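**Storing glass lids without chipping them?**

Aniela Sadowski, 3rd September

I have way too many glass lids and one short cabinet. Right now they lean against each other behind the pots, and every time I pull out a frying pan two of them slide down on my foot. The cabinet is 15 inches deep. Do you keep yours on the pans or somewhere else? Mine all have the metal rim, if that matters.

**Genowefa Gajewski**

I keep the lid on whichever pan it fits, right side up, and only the odd ones get stored separately. It takes more height, sure, but I quit hunting for matches!

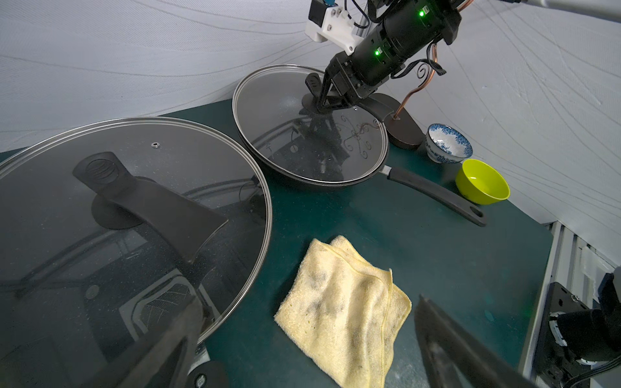 The big ones with a long curved grip are the real pain – they won't sit flat upside down and they hog a whole shelf. I stand mine in an old dish rack with a folded towel underneath (any ratty one will do). Check the little steam vent too when you wash them, gunk collects around the edge. A toothpick gets it out.

**wosside_pots**

Tension rod across the inside of the door. Cheap and took me five minutes. Doesn't work if your door is shallow.

**Mackay40**

Just get rid of some? I had nine and I use two.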